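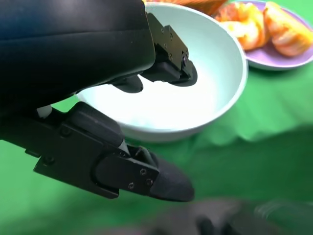

Equipment planning, handling trial: progress report
November
Yeison Pacheco, Prasari kitchens group

You asked whether we should commit next year's money to the Proruver arms. My answer is still no, or at least not on the terms we were offered.

1. Grippers or hands

The two-finger gripper is the cheaper option and the one I'd defend in a budget meeting. Drirkeck quotes 332 dollars for a set of replacement fingertip pads and says a set lasts a season. I have asked for that in writing and received a brochure.

The hands with separate fingers are a harder sell. They can hold a twisted bread roll over a metal bowl, which looks good to visitors. The bread and cakes in that bowl are toys, though, and I would not sign for anything on the strength of toy cake.
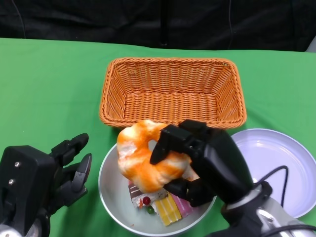 2. Money

Spent so far: 458 dollars on bowls, plates, baskets and cloth. No arms have been purchased. Fodor's service plan covers 2 visits a year, and travel is extra. The sales sheet left that out.

3. What I need from you

Permission to extend the trial by 4 weeks, using real food and our own dishes. Please hold the deposit until I have a written price for spare parts. If Drirkeck won't give one, I'd drop the hands and reprice the grippers alone.

Last updated: November
Contact: Yeison Pacheco, equipment planning | © Prasari | Back to top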